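December, bench notes, arm 2 / pouring cell

Start 7:40. Arm on since yesterday evening, left it holding home overnight to see if the shoulder drift came back. It did. Not as bad as last week but the pour pose is low again, and low is the bad direction because of the bowl.

Reading back my own notes from the last session: "re-zeroed, fine now". Not helpful, me. Zeroed to what? With the gripper on or off? Writing it out properly this time so Annick can redo it without phoning.

Zeroing, long version
- Power down at the box, not the e-stop. E-stop keeps the logic side alive and it remembers the old offsets.
- Gripper ON. The Dutero script assumes bare flange unless you change the payload line. I had it on bare flange. Probably half my problem right there.
- Arm hanging in the fold position, pins in at shoulder and elbow. The elbow pin is tight, wiggle the forearm, don't hit the pin.
- Power up, wait for the second click.
- Run zero for the shoulder and elbow together. Wrist separately, after. If you do all of them in one go the wrist takes its zero while the elbow is still settling and you get a tilt error at the pour.
- Pins out. PINS OUT. Then move.

Did all that, 8:25 done. Touched off on the corner mark with the pointer, came in clean in x and y, z a hair high. Left z alone. A hair high is what I want over plastic.

Cable

The main cable is what I really wanted to get to. It loops down from the upper joint and off past the table edge, and when the arm reaches across for the rack side the loop tightens and then lets go. You can feel it if you rest a hand on the housing, little tug and then nothing. My guess is that tug is what walks the shoulder over a few hundred cycles. Cycle counter was at 2,527 when I shut down to zero, so call that the starting number for this cable test.

Options I went through:
Tie it along the upper segment. Tried in the fall, Mireille's tie wraps, they chafed the jacket. No.
Route it behind. Not enough length without an extension and I don't want another connector in that line.
Give it more slack and let it hang lower on the outside. Cheapest. Doing this one.

Let out slack at the base clamp, one hand width. Re-clamped with the rubber strip folded double under the clamp so it grips the jacket and not just the top of it. Ran the arm by hand through full reach both ways. No tug on the far side now. Loop swings a bit on the way back. Must not find anything to catch on down there, so keep the floor side clear, that means boxes too. I put it on the daily list.

Wrapped a bit of white tape on the cable right where it leaves the clamp. If the tape has moved away from the clamp edge, the clamp is slipping. Look at it every morning, takes a second.

Finger pads

Took both off. Left pad had a shiny patch at the lower edge where the glass sits, right one ok. Shiny = slipping. Cleaned with isopropyl, scuffed lightly with the gray pad, cleaned again. Let them dry all the way before refitting, last time I was impatient and the glass turned in the grip on the first lift.

Screws on the left pad carrier were loose. Not falling out loose but a quarter turn each. No threadlocker on them as far as I can tell. Put a drop of the blue on each and tightened by feel with the short key. Marker line across head and carrier so we see if they move.

Spare pads: one set left in the drawer. Lemaire sells them in pairs and the lead time was awful last time. Mireille said she'd put it through with the next order. Mireille, if you read this, two sets please, not one.

Grip force. Was 38 percent. I'd pushed it up in steps every time somthing slipped, which was hiding the dirty pads. With pads clean I went back down to 35 and did the shake test: lift empty beaker, wrist back and forth fast, check whether the pour mark has rotated against the pad. No rotation. Leaving it at 35. Please don't turn it up without cleaning the pads first, and if you do turn it up write it here.

10:15 coffee, and an argument with the Seltix controller, which decided it had lost the gripper. Reseated the little connector at the wrist. Came back. Third time this month. The latch on that connector is worn, it clicks but you can pull it off with two fingers. Ordered? Don't think so. Adding to the list at the bottom.

Teach points

Redid these after the zero, all of them, even the ones that looked ok. Order:
1. Above beaker
2. Grip
3. Lift
4. Above bowl
5. Tilt start
6. Tilt end
7. Back upright
8. Put down

Tilt start is the one that matters. The old point had the glass too far forward, so as the wrist rolled the rim travelled away from the bowl and the last bit ran down the outside. Moved the start point back and let the rim come toward the bowl during the roll. Also dropped the roll speed for the first part. Once it's running it can go faster, it's the first lip of liquid that goes wrong.

Liquid is water with food color. Yellow for the beaker, red in the tubes. Don't use the blue, it stains the pads and the white table top and I spent an hour on that in the fall.

Small volumes are harder than big ones, that surprised Annick when I showed her. With a full beaker it pours at a low tilt and the wrist is in a comfy spot. With just a bit in the bottom you have to roll it a long way and any error at the wrist shows up. So I set up with a small volume on purpose. If the small pour works the big one will.

First dry runs with empty glass, slow, hand on the stop. Fine. Then with liquid at quarter speed. 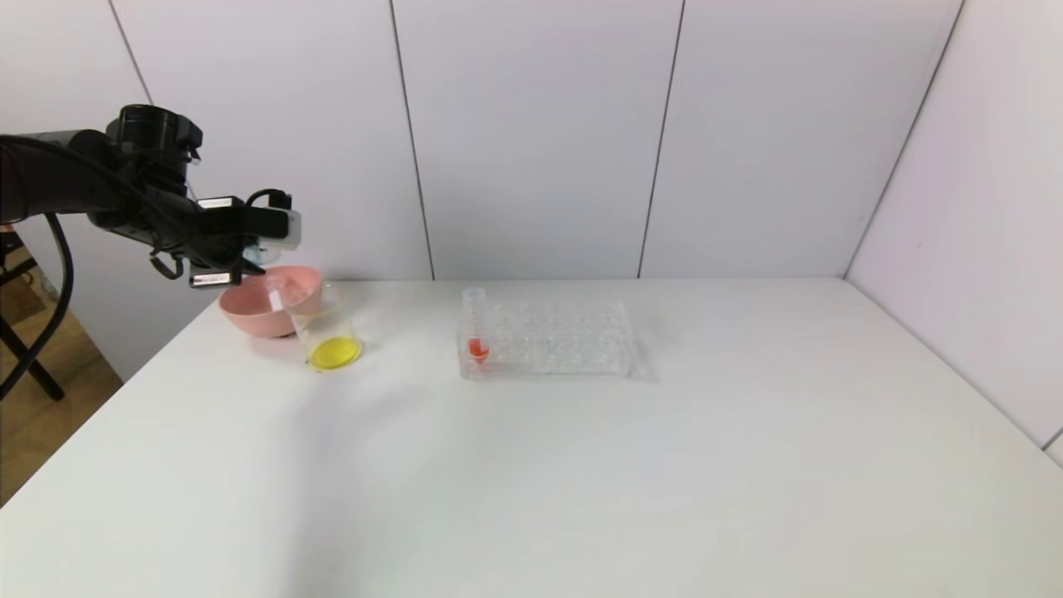 Wrist temperature after the quarter speed runs was normal by the readout. No squeak from the upper joint, which I'd half expected after having the covers open last time. Bumped to half speed after that. Ok. Tried full speed once for the lift only and the surface sloshes too much, so lift is capped at half, I put that in the program as a fixed limit so it doesn't follow the slider.

One thing to sort out: on the return move (7 to 8) the wrist unwinds the long way if you've stopped it in the middle of a pour and then hit resume. Gave me a fright. It's legal as far as the joint limits go so the controller doesn't complain. Work around for now: never resume from a stopped pour. Jog upright by hand, home, start over. Proper fix is an extra point between 6 and 7 so it has only one way to go. Firnatia's manual has a section on this but the page numbers don't match the version we've got. Will do it tomorow.

Rack

Rack position is by eye at the moment and that's no good. It's clear plastic, it's light and it slides if you brush it with a sleeve. I want two stops on the table, an L at the back corner, so it always goes back in the same place. Tape marks are ok for a day but they creep. Annick has offcuts of the aluminum angle, ask.

Until the stops are in: check the rack with the pointer before any tube pick. Front left hole only. The other positions are computed from that one so if it's off they're all off.

Also, the pick heights for tubes haven't been redone after zeroing. DON'T run the tube program yet. I renamed it with OLD at the front so it's harder to do by accident.

Shutdown, since I got asked
Home, gripper open with nothing in it, then fold, pins in, box off. Wipe the table, rinse the bowl, glass goes back on the drying mat. Don't leave liquid out overnight under the arm. If it's an overnight drift test leave it at home with the gripper open and put the card on the box so the next person doesn't cut the power.

Write down the counter when you leave. It resets if the controller loses its memory battery and then we've got nothing to compare with.

Open items
- wrist connector latch, find part number, order
- extra point between 6 and 7
- rack stops
- tube pick heights, then rename program back
- pads, two sets (Mireille)
- page numbers in manual, ask which version everyone else has
- recheck shoulder against corner mark tomorrow morning before anything moves. If it's still on the mark after a night, the cable slack was the fix. If it's low again I'm going to have the cover off and look at the brake, because I'm out of other ideas

15:50. Stopped there. Overnight drift test on again, card on the box, gripper open. Annick has the key to the cabinet.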